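The Number 9 Does Not Care About Your Meeting

November
by Thu Vương

The car died in the parking lot of the Plarnum, between a cart return and a minivan with a sticker family on the back. It made a sound like a drawer of silverware going down a flight of stairs, and then it made no sound at all. The tow truck driver listened to my impression of the noise with his head tilted, very respectfully, and said, "Yeah, don't fix that."

So I have been riding the bus.

I should say that I have always been in favor of the bus. I've voted for the bus. I have said at dinner parties that this city should really invest in the bus, and then I've driven home with the seat warmer on. Being for something and standing at the corner of Ullum and Fourth in sideways rain waiting for it are separate activities, and I had only been doing the first one.

My line is the 9. It runs from the Cliltside transfer station down past the hospital, takes a detour through a neighborhood of dentists, and lets me off two blocks from work. The schedule says it comes every 30 minutes. The schedule is a mood board. Some mornings there's a long gap and then two of them show up nose to tail like elephants, the first one packed to the doors and the second one carrying a single man asleep against the window. Everyone at the stop gets on the first one anyway. I did it too, for weeks. You wait that long for a bus, you're not going to let it leave just because a better one is right behind it.

The first thing I had to relearn was leaving the house. When you drive, you leave when you're ready and then lie about traffic. With the bus you leave when the bus says, whether you have found your other shoe or not. I have eaten toast on the sidewalk. I've run half a block holding an open travel mug straight out in front of me, like I was late for a christening. My downstairs neighbor saw that one and we haven't discussed it.

The second thing was the bell cord. I pulled it too early my first week, one full stop too early, and the driver pulled over and opened the doors and looked at me in the mirror. I could have said sorry, next one. What I did was say thank you in a firm voice, get off, and walk the rest of the way past all the dentists, as if I had business with them.

There are rules on the bus, and none of them are on the sign. The sign says no smoking and no open containers and please give up the front seats. The real rules go like this, as far as I've worked them out. You don't sit next to someone if there's an empty pair of seats anywhere. If the pair frees up after you've already sat down next to someone, you have a window of one stop in which to move, and after that you've married them. Bags go on laps once people are standing. You may look at another person's phone, but you can't react. I broke that last one when the woman beside me got a text that said only "Ok so the goat is fine," and I think I said "oh, good." She turned toward the window for the rest of the trip.

I think about the goat a lot.

Then there's the food question. I'm a person who used to eat lunch in the car, an entire burrito at a stop sign if I'm telling the truth about it, so I have no high ground here. But there's a man on the 5:40 who brings a paper sack from Başaran, the bakery by the transfer station, and whatever is in there has garlic and sesame and some kind of warm cheese, and he doesn't open it. He holds it on his knees with both hands for the whole ride. The entire back half of the bus goes quiet. I finally got off a stop late on purpose one night, walked back to Başaran, and found it had closed at six. The following week I went before catching the bus home and bought the same sack, and I lasted as far as the hospital. I ate it bent over, facing the wall, like a raccoon. No regrets, though I did get sesame seeds in my scarf that are still turning up.

People keep asking when I'm getting another car. They ask it gently, the way you'd ask someone when they're planning to move out of their sister's basement. My mother asks every Sunday. She has a cousin with a Corolla. There's always a cousin with a Corolla, and it has always been driven only to church. I tell her I'm thinking about it, and I am, mostly while standing at the stop with my back to the wind.

Here is the case for the car: groceries. I can carry two bags on the bus if neither of them contains a melon. I used to buy things by the case. I used to buy seltzer as though I were provisioning a ship. Now I stand in the aisle at the Plarnum lifting a bottle of laundry detergent up and down and asking myself how much I believe in clean towels. I've also given up on the hardware store, the good nursery, and my friends who live past the ring road, who were very nice about it and have stopped inviting me to things.

The case for the bus is harder to put to my mother. I've read four library books since it got cold. I know which houses on the route already have their lights up (the dentists, early, all white, very even spacing). I haven't yelled at anybody through a windshield since summer, and I was a real yeller. I had whole speeches. On the bus somebody else is driving, somebody else gets cut off, and our driver, a tiny woman with enormous sunglasses, just goes "mm" and keeps rolling. I've tried the "mm" at work. It's very good in budget meetings.

Also I sleep better. I don't have a theory. It may just be the walking, or being rained on.

I don't want to oversell it. Last week the heater on the 9 was stuck on, with the windows fogged so badly that we were all guessing at our stops, and a teenager up front started wiping a hole in the fog and calling the streets out for everyone. He did voices. When the hospital came up he got a small round of applause from the back, and then a man told him to sit down, and he sat down, and we missed Ullum completely. I walked home nine blocks in the dark with a bag of onions.

I had my speech to my mother all worked out by the time I got to my door: fine, yes, call the cousin, ask what he wants for it.

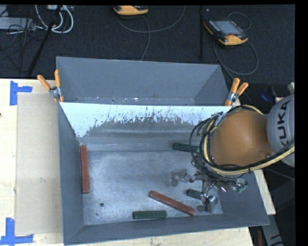

Then I got inside and hung up my coat and didn't call her. I put the onions away and ate some toast over the sink, and in the morning I was at the corner early, for once, with both shoes and a lid on my coffee. Two buses came. I let the first one go and got on the second, where I had my pick of the seats and the sleeping man had his usual window. We hit every light. The Corolla, I'm told, is beige.

Contact | Copyright Thu Vương | Back to top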